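Trarkthorpe Cycling Archive Opens Collection of Early Riding Rules to the Public

TRARKTHORPE, 27/06/2019 - The Trarkthorpe Cycling Archive has opened its collection of early bicycle ordinances, club rule books and license records to the public. The collection holds 221 items, most of them from the 1880s and 1890s, when towns across the region were first deciding where bicycles could go and how fast.

The papers were kept for decades by the Kaushik Wheel Company, a former bicycle maker, and came to the archive when the company's offices closed. They include bell and brake rules, sidewalk bans, park permits and almost 58 letters of complaint from carriage owners and storekeepers.

One ordinance in the collection required riders to dismount when a horse showed signs of fright. Another set a speed limit of seven miles an hour on Main Street and let the town marshal hold a bicycle until the fine was paid. Club minutes show that members argued over both rules for several seasons, and that the speed limit was later dropped.

The archive has also copied two handwritten route books kept by the Zukside Wheelmen. They list road surfaces, steep grades, repair shops and hotels that would take in riders with muddy clothes.

Cataloging began in January. Scans of the full collection were made by Pinum, a document imaging firm, and can be viewed on any computer in the reading room. Original papers may be seen by appointment.

Visiting the archive

Reading room
The reading room is on the second floor and can be reached by stairs or elevator. Pencils and laptops are allowed. Bags and coats go in the lockers by the door. Entry is free. 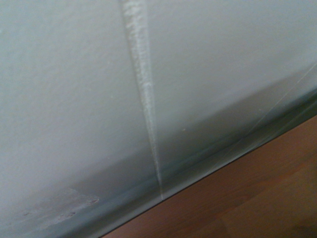
Copies and permissions
Visitors may take their own photos for personal study. Publishers and museums that want to reproduce an item should write to the archive with the catalog number and the planned use. Most requests are answered within seven working days.

Donations of material
The archive is looking for club badges, race programs and bicycle license tags from before 1910. Please send a short list of the items before bringing them in.

Press contact: Trarkthorpe Cycling Archive, Public Information Desk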